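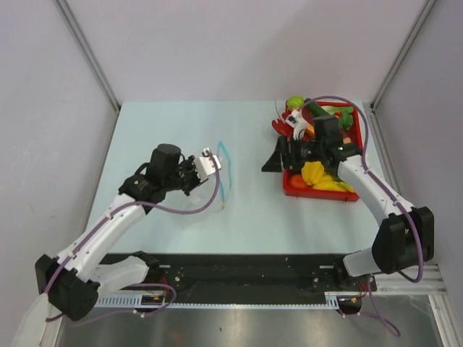
Naltance entretient des cellules robotisées à deux bras. Nous n'en construisons pas, nous n'en vendons pas, et nous avons appris à nous taire quand un client nous demande ce que nous pensons de celle qu'il vient d'acheter. Notre métier commence après la livraison, une fois le commercial reparti et la notice rangée dans un endroit sûr dont personne ne se souvient. L'essentiel du travail porte sur les câbles. Le violet qui longe chaque avant-bras blanc, tenu par de petites attaches, remonte jusqu'au support de la caméra en décrivant une large courbe, et cette courbe occupe une part déraisonnable de nos conversations. Trop courte, elle tire sur le connecteur au premier poignet retourné. Trop longue, elle part à la pêche dans la caisse de légumes.

D'où nous venons

Arsalan Pirzada a fondé l'atelier un mois d'août, ce qui explique que le téléphone n'ait pas sonné avant septembre. Il sortait de plusieurs années de maintenance chez Boateng, où il dépannait des convoyeurs, machines robustes et peu susceptibles. Le premier contrat est venu de Sudura : une cellule dont le bras droit dérivait un peu plus chaque après-midi. Deux visites pour trouver une vis de base desserrée. La facture a été réglée sans commentaire, et le client est toujours là.

Nous suivons aujourd'hui 53 cellules avec une équipe de 4 techniciens. Le calcul est vite fait, nos clients le font souvent à voix haute.

Ce que comprend une visite

Nous coupons l'alimentation avant de toucher quoi que ce soit – oui, même « juste pour regarder ». Ensuite, toujours dans le même ordre :

Serrage des bases sur le rail, à la clé dynamométrique. La clé en L du fond du tiroir n'est pas une clé dynamométrique.

Contrôle du câblage, bras replié puis bras tendu. Toute attache fendue est remplacée. Le ruban adhésif est retiré, avec une pensée pour celui qui l'a posé.

Vérification des connecteurs sous les bases, fils rouges compris. On tire doucement dessus, un par un.

Nettoyage des caméras de poignet et recalage de chacune sur sa mire.

Reprise du zéro de chaque articulation, puis 20 cycles à vide et 20 cycles avec les objets du client. Ce sont les seconds qui nous apprennent quelque chose. Un sachet transparent à glissière posé sur un plateau clair suffit à rappeler la modestie à tout le monde.

La fiche de contrôle Stilex

Stilex est le nom de notre fiche de visite. Elle compte 124 points, dont un consacré à la tasse de café oubliée sur le châssis. Chaque client en reçoit une copie signée, avec les valeurs relevées et la liste de ce que nous n'avons pas réussi à régler. Cette dernière rubrique est parfois remplie.

Nous joindre

L'atelier répond de 8 h à 17 h. Pour une panne, indiquez le bras concerné (gauche ou droit, vu du côté du rail) et ce que vous avez déjà essayé. Tout ce que vous avez déjà essayé.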